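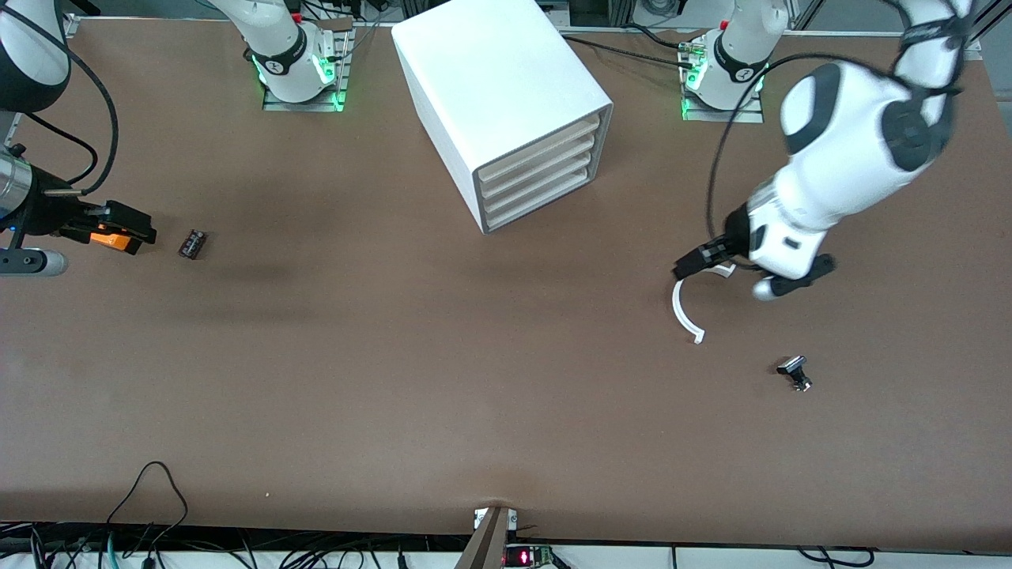

¿Por qué se te pega la canción de un anuncio?

Imagina que las galletas Durico tienen una canción de 30 segundos. La oyes en el desayuno, en el coche y en casa de tu abuela. Por la noche te cepillas los dientes y adivina qué tarareas. Exacto: Durico, Durico, qué rico.

La canción se llama jingle (se dice «yíngel») y alguien cobró por escribirla. Agata Zanetti compuso la de Durico con solo 9 notas. Probó 23 versiones, y su perro se fue de la habitación en casi todas.

El truco es repetir. Lo que suena muchas veces nos parece conocido, y lo conocido nos cae bien, aunque las galletas sepan a cartón.

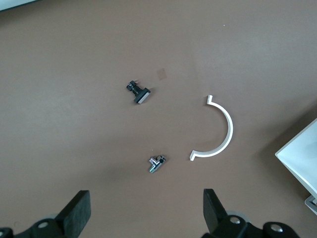 Piezas pequeñas sobre una mesa marrón.

¿Y tú qué puedes hacer? La próxima vez, pregúntate si quieres galletas o solo te sabes la letra.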